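Section 4: Setting up the Helier for your first binding

Right, so you've got the Helier out of its box, you've found all the feet (one of mine had rolled under the fridge) and it's standing level on something solid. Now comes the bit I enjoy most. I've written this the way I'd tell it to a friend at the kitchen table, so if you're already handy with a sewing frame you can skip ahead to step 6 and I shan't be hurt.

Before you start

You'll need the two uprights, the crossbar, the brass keys from the small bag, your linen tape, and a stack of folded sections. I use 18/3 thread for nearly everything. Thicker thread makes a fat spine and thinner stuff cuts into the paper if you pull as hard as I do.

Caution: the keys are sharper than they look along the top edge. Keep the bag shut when children are about.

Fitting the crossbar

1. Screw the uprights into the baseboard by hand. Stop when they stop. I split my first baseboard by giving it one more turn with pliers, and Theda Sauerland, who sold it to me, was very kind about it but did make me pay for the new one.

2. Slide the crossbar down over both uprights with the groove facing you. If it sticks, rub a candle stub up and down the threads.

3. Set the bar a bit higher than you think you'll want. It's much easier to bring it down later than to raise it with the tapes already on.

4. Wind the two wooden nuts up underneath until the bar sits on them. Check it by eye from the side and then from the front.

Note: if you bought yours second-hand, look at the number stamped under the baseboard. Anything below 972 has the older left-handed nut on one side. You haven't broken it, it really does turn the other way!

Stringing the tapes

5. Cut your tapes and loop each one over the crossbar. Pin it or stitch it, I don't mind which. I stitch.

6. Drop the free end through the slot in the baseboard, wrap it once around a key, and turn the key flat against the underside. The tape should give a dull little thud when you flick it. If it flaps, do it again.

7. Space the tapes to match the marks on your sections. Keep the outer two well in from head and tail, or your kettle stitches will have nowhere to go.

Folding and pressing the sections

Fold with the grain, always. If you're not sure which way it runs, bend the sheet gently one way and then the other, and go with whichever puts up less of a fight. I fold everything on the big white table because it wipes clean and I can see any grit before it gets pressed into a page.
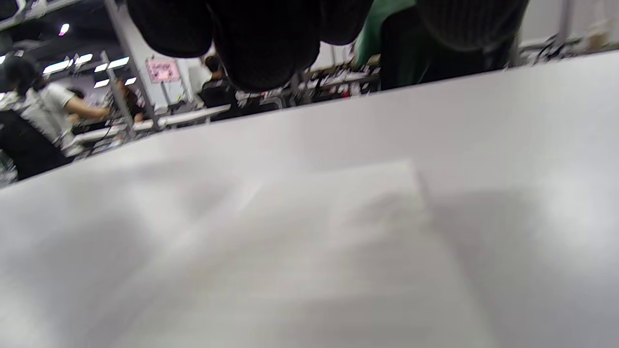
Helier Handbook, Issue 18, p. 127

8. Fold each sheet on its own first, then nest them. I know it's quicker to fold four together (I did it that way for years) but the inner ones creep and you end up trimming off more than you meant to.

9. Run the bone folder along the crease from the middle outwards. Go lightly the first time and firmly the second.

10. Knock the sections up square, put them between boards, and leave them under a weight overnight. A couple of bricks wrapped in an old pillowcase does nicely. Danylo Kravchuk swears by a bucket of sand, and his books do lie flatter than mine, so perhaps listen to him.

Caution: don't press anything with fresh ink or paint on it without a sheet of baking paper in between. Ask me how I know.

Marking up

11. Clamp the pressed stack spine up and draw your sewing stations straight across all the sections with a soft pencil and a set square.

12. Put a small arrow on the head end of every spine. You will drop the stack at some point, and the arrow tells you which way up things go.

13. Pierce each section from the inside with the awl, through the fold and out at the pencil mark. The Jerkero cradle is lovely for this if you have one. An opened phone book works too, if you can still find a phone book.

If something's gone wrong

The tapes go slack halfway through: turn the keys another quarter. Linen stretches a little on a damp day.

The bar wobbles: one of the nuts has crept down, so wind it back up and carry on.

The spare keys and nuts are all listed under part number 2709, and they come as a set whether you want the set or not. Sewing the first section is in Section 5, and you'll want your thread waxed before you turn the page.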